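Writing the handling rules before the handling

Trotard drafts working procedures for firms that run two-armed robots on desk and archive tasks. Its lead author on the current handling guide, now in its second edition, agreed to go through the parts that clients question most. The conversation took place at the Lasero site in May.

The guide is 19 pages long. The first edition was longer and went mostly unread. "People kept it in a drawer," the author says. "An operator needs the limits, the order of work and the stop conditions. The rest can go in an annex."

Most of the text concerns objects that bend, open or slide. Books get a section of their own. A rigid box has one shape, the author explains, while a hardcover has a cover, a hinge and a block of pages that can each move separately. The guide therefore asks for a two-handed hold whenever a bound item is raised off the table, with contact low on the boards and no finger between cover and pages.

"The common fault is squeezing harder when the cover shifts," the author says. "Our rule is to stop, lower the item and take a new grip. The force limit stays where it was set."
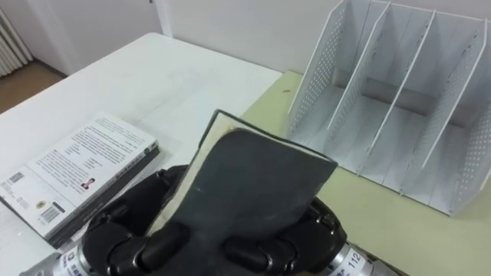
Placement rules are shorter. The receiving slot has to be clear before the item is lifted, and the holder has to stand fully on one surface. If two tabletops meet at the station, the seam is entered in the station record and checked for a height difference at the start of each shift. Items waiting their turn lie flat and closed, outside the sweep of both arms.

The guide also covers labels. Every wrist unit carries a number, and that number goes into the log with each run. At Cuesta, an early client, two units were swapped during service and the log was not updated. "We had 900 runs assigned to the wrong hand," the author says. "The data was usable in the end, but sorting it out took longer than collecting it."

Across the sites using the second edition, Trotard has reviewed 3,898 logged runs. The author is cautious about drawing conclusions from them. Sites differ in lighting, table height and operator training, and a low fault count can mean that faults are going unreported. The guide now requires an entry for every regrip – including those that end in a correct placement.

Speed is where clients push back. Cladar asked for a higher approach speed near the holder and was refused. "They had a fair case on throughput," the author says. "They had no test results for thin paperbacks, so the limit stayed. If they send results, we will look at them."

Operators must complete 10 supervised runs for each class of object before working alone. Time spent on boxes does not count toward books. The author expects that clause to be argued over again when the third edition goes out for comment, along with the wording on damaged bindings, where the present text says only that the item is set aside and recorded.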